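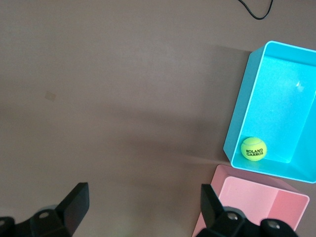

*Sorting table at the Niltberg open day: the blue bin with a tennis ball in it, the pink bin next to it, and the gripper open.*

**Progress report to Wukel: open day and demonstration at the Niltberg workshop**

Prepared by Kazimiera Zalewska, 18 April 2023

Dear Mr. Satti,

With this report I inform you about the open day which was foreseen in our work plan as the main public activity of this period. I write also about the costs and about two matters where we need your answer.

**The visit**

The doors were open from the morning until late afternoon and 766 visitors signed the book at the entrance. It is more than we have prepared for, and in the first hour there was a queue down to the parking lot. Most were families from the neighbourhood. There were also 7 school groups, of which the largest came from Cinildale with two teachers.

The demonstration of the sorting arm was given by Anum Jatoi and Naveed Orakzai, who changed places at every second session. Each session had a duration of 15 minutes, including questions. The task was the same one that is described in our application: the arm takes an object and moves it between two bins of different colour. We kept to simple objects, a tennis ball before all, as the visitors can follow easily what the arm should do with it.

**What the visitors asked**

Laiba Kiani wrote down the questions during the day. Many persons wanted to know how the arm finds the object if somebody moves it a little. The children asked mostly how strong the fingers close and whether they would break an egg. Several people who work in warehouses asked about speed, and to them we had to say that our arm is slow compared with what they have at work. Naveed explained that speed was never an aim in this phase, and I believe this was understood.

A teacher from Cinildale remarked that the explanation used too many technical words for her pupils. She was right. Anum has already rewritten the text and it is now shorter by half.

**Difficulties**

We had 2 interruptions. The first was a software restart, before noon, and it took longer than the session itself. The second came from the room: in the afternoon the sun reached the table and the arm missed the object several times one after another. We pulled down the blinds and continued. For the next occasion I would like to have proper lamps over the table, so that the light stays the same all day.

The sound was also weak. Behind the third row one could not hear the speaker.

**Costs**

The open day stayed inside the budget line for public activities. The printing was cheaper than planned, the rental of chairs was more expensive. The invoices from Jadoon for the chairs and the barriers are still missing, and I will send them with the financial table when they arrive.

**Where we need your answer**

- May we use the remainder of the printing money for lamps and one small loudspeaker?
- We would like to repeat the demonstration in August at the school in Cinildale. The arm can travel, but the transport insurance is not covered by the present agreement. Please let us know if an amendment is necessary or if a letter is enough.

Laiba is preparing the summary of the visitors' questions and you will receive it separately.

With kind regards,

Kazimiera Zalewska
Niltberg workshop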